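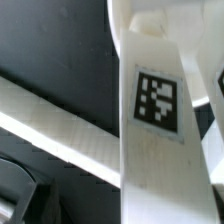
Every house has a round pot with square things in it. Mine lives on the kitchen windowsill and holds a stapler, a box of plasters, two dominoes and a phone charger standing on its plug like a heron. None of these is round, and together they've reduced a generous container to a ring of air with some corners in it.

I took this complaint to Garnthorpe, where Sioned Eynon has spent 16 years persuading people to put things away and has the patient manner of a vet. She runs evening classes in what the leaflet calls domestic order. I'd expected label makers. What I got was a lecture on blocks.

"People buy the pot first," she told me, with the sorrow others keep for smoking. "They see a nice white pot. Then they go home and look for something to put in it."

Her method goes the other way. You lay everything out flat on a plain surface, the darker the better if your things are pale, and you leave it there long enough to be embarrassed by it. You handle each piece once. Long things go in upright and low things go elsewhere. Cubes, she says, should never go near a round pot at all, and she says it looking straight at me, though I hadn't mentioned the dominoes.

The class I sat in on had five of us round a trestle table. Kevser Karabulut had brought the contents of a hall drawer in a pillowcase. A man in a fleece had brought chisels, and was asked to take them back to the car.

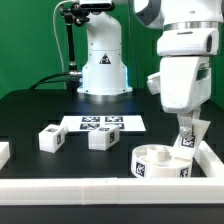
Photograph: Jocelyn Simard

Flat pieces are where most beginners come unstuck. A flat thing looks as though it will slide into anything, and so it will, until it meets the curve of the wall and decides to lie at an angle for the rest of its life. Everything you add afterwards leans on it. Sioned's advice is to hold it over the opening before you let go and see whether it has anywhere to go. I did this with a coaster and it had nowhere to go, so I let go anyway.

Heike Rothe, who designs storage for Flosus and was visiting from Galtitz, thinks the whole quarrel is a bit English. Her view is that a round container is for taking things out of, and a square one is for keeping them in. Pens, wooden spoons and anything you reach for without looking belong in the first. She is relaxed about leaning. "Leaning is how a tall thing sits down," she said, and ate one of the class biscuits.

Sioned let that pass, visibly.

White is the other trouble. White blocks in a white pot look wonderful in a catalogue, and at home you'll spend the evening feeling for an edge. Patterns help. A bit of bold black and white on the face of each piece means you can tell front from side at a glance, and the pot stops looking like a dropped meringue.

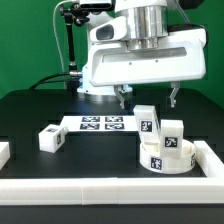
How tall can a block be before it's too tall for a round pot?

Sioned's limit is a third again above the rim. Past that the weight sits too high, and a knock to the table will have the lot over. If you can't bear to part with a taller one, use a heavier pot.

We finished at nine. Kevser's drawer had become three piles and a very good torch she'd thought was lost. I went home and emptied the windowsill pot on to a black tea tray, handled each piece once, and put the stapler in a square tin.

The dominoes are still on the tray. There are only two of them and I can't find the set.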